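Skulimik College Opens Renovated Aquatic Center to Students and Neighbors

SKULIMIK – Skulimik College has reopened its aquatic center following a renovation that replaced the pool's filtration system, rebuilt the deck and added seating for 300 spectators. Student swimmers returned to the water in January, and the building is now open to the public during posted community hours.

The center had served the campus for decades with only minor repairs. Its original filters could no longer keep pace with the number of people using the pool, and the deck had settled unevenly along the east side. College leadership approved the project after an engineering review found that the pool shell itself was sound and could remain in service.

Flutelell Builders served as general contractor. Kisance, a regional design firm, prepared the plans and oversaw the selection of tile, lighting and acoustic panels. Work was carried out in two phases so that the adjoining gymnasium could stay open for classes and home basketball games. Both the men's and women's swim teams trained off campus during construction, and the College thanks the Đinh Family Recreation Center for making its lanes available in the early morning and late evening.

The renovated pool has 10 competition lanes, each fitted with new starting blocks and backstroke ledges. A movable bulkhead allows the water to be divided for practice, lessons and lap swimming at the same time. New air handling equipment draws air across the surface of the water and out through vents at deck level, a change requested by coaches and athletes alike. The scoreboard and timing system have also been replaced, and meet officials now have a dedicated room with a clear view of the finish end.

Locker rooms on the lower level were rebuilt from the floor up. They now include 185 full-height lockers, private changing stalls and an accessible entrance that leads directly to the deck. A ramp with handrails has been added at the shallow end – the first step-free entry into the water in the building's history.

Funding came from a combination of institutional reserves and private gifts. The largest gift was made by the Đinh family, whose support of athletics at the College began with the track resurfacing project. More than 2000 alumni and friends also contributed during the campaign. No student fees were raised to pay for the work.

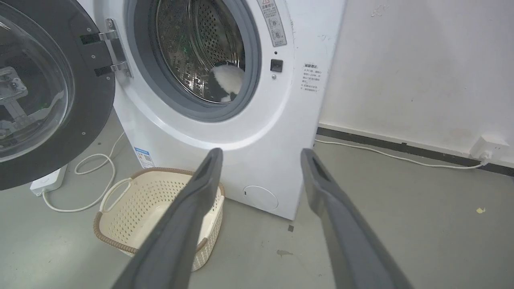
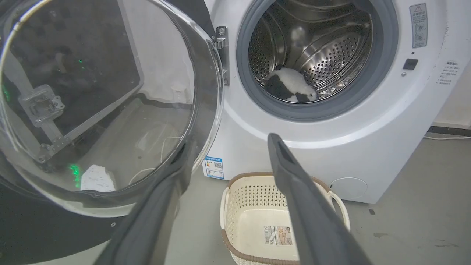 The athletic department has also updated its procedures for towels, practice suits and team apparel. Teams will continue to turn in their items after each practice, and student workers will sort them by sport before washing. The front-loading washers have a round glass door and a rubber gasket at the drum opening, and staff ask that both be wiped down at the end of every shift. Pockets should be emptied before items are turned in. Athletes who are missing apparel may check with the equipment window on the lower level during regular hours.

Community lap swimming will be offered on weekday mornings and again on Saturday. Area residents may purchase a season pass or pay a daily rate at the front desk. Youth lessons will resume once instructors have completed their certification, and families on the existing waiting list will be contacted first. Local schools that wish to reserve lanes for practice or physical education classes should send their requests to the aquatics office by the end of the month.

The swim teams will host their first home meet in the renovated center later this season. Admission will be free for students with a valid campus card. Parking for visitors will be available in the north lot, with overflow parking beside the tennis courts.

Questions about rentals, passes and lessons may be directed to the Skulimik College aquatics office.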